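Subject: Re: Folding task for the student challenge
List: club-projects
Date: May 17, 2019

Aravind Krishnan wrote:
> We have 32 folding demonstrations from the Gredis team and I'd like
> to freeze the task now. One garment, two hand-held grippers, any bed
> or table. I think 45 by the end of the month is realistic, and that
> is plenty for a student entry. Can we please stop changing the rules?

Aravind,

I'm not trying to hold this up, but I don't see how 45 gets us anywhere if they are all the same sort of thing. I went through the Gredis set last night. Most of it is knitwear, already in a decent stack by the end, and the folding is very tidy. Good for them. It says very little about what the Pinto arm will do with a shirt it hasn't met.

My bigger worry is the last part of the task, where the finger has to go under the bottom edge. A person does that without thinking. You feel the cloth give and you ease off. We record none of that, only where the grippers go, and then we expect the arm to copy it on a soft bed. I said the same in December about the towel task and was told it would sort itself out with more data. It did not.
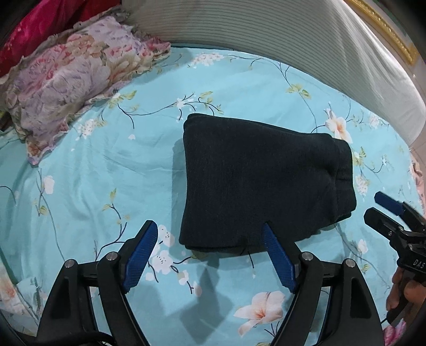 Guditz asked whether we couldn't just score the final stack and leave the finger work out of it, as the judges only measure the result anyway. Well, yes, they do, and that is how we came to have eight entries last year that pushed the cloth into a heap of the right size and got full marks. I'd want at least one point for getting under the edge without dragging the sheet along.

Then there is the background. A flowery sheet with creases in it is a fair test, and I'd rather have that than a bare table. But if every team films on its own bed, we'll be comparing beds. Could each team do 10 runs on a plain cloth and the rest wherever they like?

As for Itberg lending us a second arm, I'll believe it when it's on the bench. Please don't write the rules as if we had two — the hand-held pairs are fine for recording, but somebody has to explain to me how one arm repeats what two hands did. I have asked this twice on the list and had no answer.

So my vote is no to freezing it this week. If the others are happy I'll go along with it, but I would like the edge question minuted.

P.S. The link to the score sheet in your last message is dead again.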